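December 1, 2018

# Floor pickup, again

Every year I revisit the same question: can a machine take one household chore off my hands without adding another? My test chore is floor pickup. That means socks, bottle caps, pens and whatever else stops a robot vacuum.

Vacuuming itself is mostly solved. A flat disc with a bump sensor covers a room badly but often enough. Pickup is harder, as it needs perception, reach and a decision about where the thing belongs.

Polished stone is a poor surface for it. Veins produce edges that a segmentation model will happily call cable or string, and a glossy finish returns colors from the walls. Depth sensors also drop out on shiny floors at low angles.
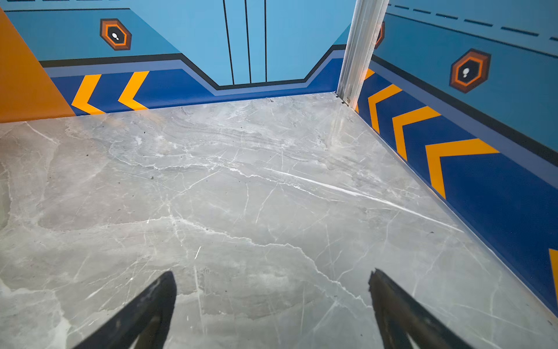
Seija Pitkänen, who worked on grasp planning in Riihimäki, sent me her notes in September. Her set had 928 attempts on hard floors, of which 508 ended with the object in the bin. Most failures came before contact: the planner picked a point on the pattern instead of the object. Two-finger grippers then add their own problem with anything thin. A fingertip 5 mm too high closes on air, and one slightly too low stalls against the stone.

Carpet gave her better grasps and worse navigation.

Time matters too. Her average was 30 seconds per item, excluding recharging. I can clear my hallway in less than that, but I also have to be home to do it, so a slow machine would still be useful if it could run unattended. At that success rate it can't.

Next I want to compare her numbers with the Rundmont arm, using the same objects and a matte floor.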